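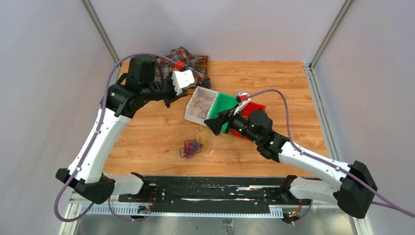 Was kostet Ordnung?

Startseite | Magazin | Werkstatt | Geld & Gerät | Abo

Juni — von Yulan Xue

Wer bei Nernadel zwei Roboterarme bestellen will, muss zuerst ein Formular ausfüllen. Es fragt nach der »erwarteten Tätigkeit«, und in der Kabelwerkstatt Zornidholm schrieb man hinein: Schnüre nach Farben sortieren. Die Einkaufsabteilung bat um Rückruf am Montag.

Dabei war der Posten »Arme« noch der ehrlichste im ganzen Antrag. Für Kleinteile hatte man 70 Euro angesetzt. Dann kamen Schiene, Kabelführung, Gehäuse und Ersatzfinger, und aus einer Seite wurden 19. Die Kästen in Weiß, Grün und Rot fielen kaum ins Gewicht.
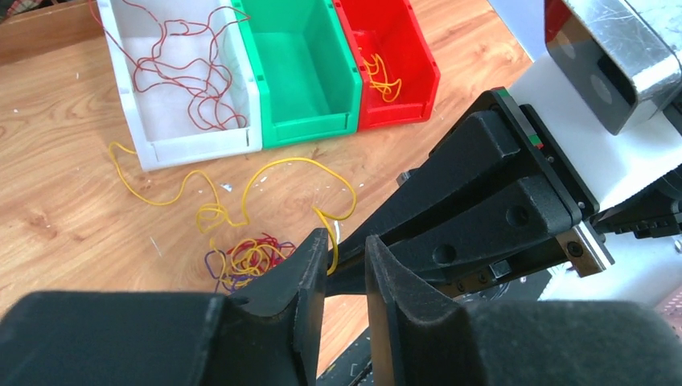 Ibrahim Danladi hält die Greifer für den Punkt, an dem jedes Budget kippt: Man plane einen und kaufe am Ende drei, und den ersten lege man in eine Schublade, wo er sehr gut aussehe. Er rät, den Posten gleich zu verdoppeln und im Gespräch mit der Leitung langsam zu lesen.

Die Lieferzeit lag bei rund 14 Wochen. Das reicht, um über den Namen der Anlage zu streiten (»Kombo« gewann gegen »Inus«) und um zu merken, dass im Plan kein Tisch vorkam.
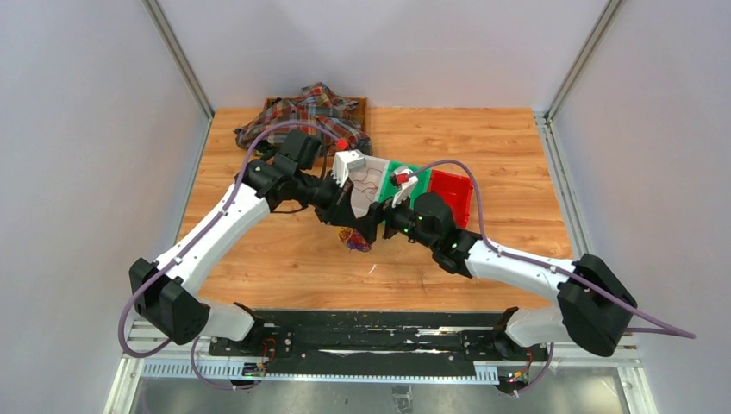 Zwei Arme, drei Behälter, ein kariertes Stück Stoff: die Zelle in Zornidholm.

Bleibt die Wartung. Im Antrag stand dafür eine runde 1.000, in Euro und pro Jahr — eine Zahl, die vor allem durch ihre Nullen überzeugt. Stunden für die Einrichtung kamen nicht vor, die macht im Plan offenbar der Feierabend.

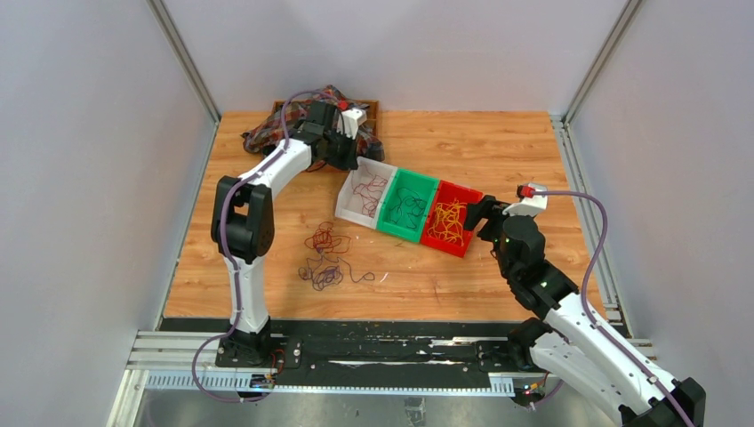

Man solle die Stunden trotzdem hineinschreiben, meint eine Leserin, und zwar ganz oben, sonst streiche sie jemand, der um vier nach Hause geht. Der nächste Antrag hat dafür eine eigene Zeile. Sie ist noch leer.

Zuletzt erschienen
Leasing oder Kauf: ein Ehestreit
Die Schublade der guten Greifer
Wer unterschreibt eigentlich das Angebot?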